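Home Essays Kitchen Letters Archive About

In Praise of the Scuffed Thing

By Verena Eder

9 min read

My mother had a baking sheet that she would not let anyone scrub. It was black in the corners and a sort of toffee color in the middle, and it had a dent on one side from the time my uncle used it to carry hot coals across the yard, which is a story for another day and for when he's not around to correct me. When I moved into my first apartment I asked for that sheet, and she laughed at me and bought me a new one. I have it still. It took me years to get it to look even halfway as bad as hers.

I've been thinking about that baking sheet all through August because we've been clearing out the house, the way you do when the kids' rooms have turned into storage and you can't find the good scissors. My husband is a thrower-out. I am a keeper. We've been married long enough that this has settled into a kind of weather, something that comes and goes and that neither of us takes personally. But this summer he held up a cutting board, one I've used nearly every evening since our oldest was in diapers, and he said, "This one's shot, we should get a new one," and I found I was truly upset. I went and sat on the back step with it in my lap like a cat.

So I've been trying to work out what I was upset about, and I'd like to make the case, as best I can, for keeping things after they've started to look used. I don't mean antiques. Antiques have plenty of friends already. I mean ordinary stuff with ordinary wear, the pans and boards and boots and kitchen tables that nobody will ever put behind glass.

We have gotten very nervous about marks. I notice it most in people younger than I am, though I'm no better when I've just bought something. My niece has a phone in a case, with a film on the screen, and when she sets it down she looks for a napkin to put it on. A friend of mine bought a beautiful dining table and then a felt pad to cover the table and then a cloth to cover the pad, and I have eaten at that table many times and could not tell you what kind of wood it is. I asked her once when she was planning to take the covers off and she said, quite seriously, "When we sell it."

I understand it, I do! Things cost money. When I was newly married and we had 200 dollars in the bank and a car that needed a new alternator, I'd have wrapped the toaster in felt if I thought it would help. But there's a point where looking after a thing turns into keeping it away from its own life, and I think a lot of us went past that point a while ago without noticing the sign.
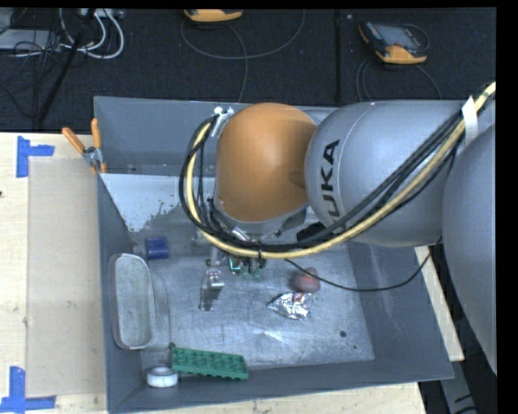
My feeling is that wear is mostly a record of use, and we ought to be able to read it without wincing. A baking sheet goes dark where the heat gets to it. A stair dips where people put their feet, and a spoon that has stirred in the same direction for thirty years gets a flat side to it, on the left if the cook was right-handed. Even the metal floor of that gray bin, under the big arm with its orange cap, has its scuffs, and I can't imagine anyone feeling sorry for it. We allow that sort of thing in a workplace without a second thought. We expect a mechanic's bench to be gouged and a baker's apron to be stained, and if they weren't we might wonder a bit about the mechanic and the baker. And then we go home and grieve over a ring on the coffee table.

I'd like us to be as generous with our homes as we are with our garages. A home is a place where work goes on too, and plenty of it. If you've ever raised children in one, or nursed somebody, or put up 65 jars of tomatoes in a heat wave because your neighbor's garden got away from her, you know how much work a kitchen counter does. Mine has a burn beside the stove in the exact shape of the bottom of my small saucepan. It was a phone call that did it. My sister was telling me she was expecting, and I set the pan down without looking, and we both screamed, me for two reasons. That baby has a driver's license now. I've had two different contractors offer to cut that section out and patch it, very kindly, and I can see they think I'm a little odd when I say no thank you.

Of course a burn on a counter isn't worth keeping simply for being a burn. I have another one, farther down, that came from a candle and means nothing whatsoever, and if somebody wants to patch that one they can come on over. I'm not trying to turn every stain into a family heirloom. My complaint is with the idea that the counter was at its best on the day it was put in, and that everything since has been a slow falling-off. I don't believe that about counters and I certainly don't believe it about people, and I think the one belief has a way of sneaking into the other if you let it.

There was a hardware store in the town where I grew up, called Starley, with a wooden counter that ran the whole length of the back wall. Generations of people had leaned on that counter. There was a hollow worn in it by the register where the change got slid across, as smooth as the inside of a bowl, and as a child I used to put my hand in it while my father talked about hinges. I can't remember one thing we ever bought there. When the store changed hands the new owners put in a laminate counter, very clean, very sensible, and I'm sure it wiped down beautifully. My father kept going in, but I noticed he didn't lean anymore. He stood there with his arms at his sides like a man at the bank.

I told this story at a dinner a while back and a man across from me (a nice man, he'd brought the pie) said that it was all very well, but that worn things are often worn out, and that people like me end up with drawers full of peelers that don't peel. It was a fair hit. I do have a peeler that doesn't peel. I would say in my own defense that there's a difference between a thing that shows its age and a thing that can't do its job, and most of us can tell which is which if we're willing to pick it up and try it. A dull knife wants sharpening. A cracked pot handle wants replacing before someone gets hurt, and I have no romance about that at all. But a knife with a stained blade and a good edge is a good knife, and I'll fight the pie man over it.

What worries me more is the new trick of buying the wear ready-made. You'll have seen it. I was in a shop at the Morirberg outlets with my daughter, and they had a bench there that had been "distressed," which I gather means somebody went at it with a chain. It cost four times what the plain one cost. My daughter sat down on it and said, "Mom, it has a past," and we laughed so hard we had to leave. But I kept thinking about it on the drive home. It seems we do like the look of a thing that's been lived with. We'd just prefer that somebody else did the living, somewhere out of sight, and that it arrived all finished on a truck. It struck me as a little sad, when most of us have a plain bench at home that would get there by itself if we'd only let people sit on it in wet bathing suits.

And it does take time, I'll grant you that. My baking sheet was an embarrassing silver for what felt like forever. The first scratch on anything is awful. I remember the first scratch on our floors, five days after we'd had them done, a long white one from the leg of the piano, and I cried over it in front of the movers. I couldn't find that scratch for you now if you paid me. It has so much company. Somewhere in among all the others it stopped being damage and became the floor, and I can walk on it in my shoes, and the dog can skid around the corner when the mail comes, and no one has to be sorry about any of it.

I suppose that's what I wanted to say to my husband, out on the back step with my cutting board. I didn't manage it very well at the time. I believe what I said was, "It's not shot, you're shot," and he took it in good part. Later on he sanded the board down a little where it had gotten furry, and rubbed some oil into it, and set it back by the stove without a word. It still has the deep groove across one corner where I always cut the bread. He left that alone.

4 Comments

Yeom
My grandmother's rolling pin has a thin place in the middle and every pie crust I make with it comes out thick in the center. I've bought other rolling pins. I go back to hers every time. Thick crust and all.

zisunetti_fan
Sorry but I'm on your husband's side about the cutting board, those grooves hold on to everything. Glad he sanded it. Lovely piece otherwise and I'm with you on the distressed bench.

Corner Stove
I took the plastic off my late aunt's sofa after the funeral. Forty years under there and the fabric was perfect and not one of us had ever felt it. Thank you for this.

Piano Mover's Wife
On behalf of all movers, we're sorry about the floor.

Previous Next Subscribe Back to top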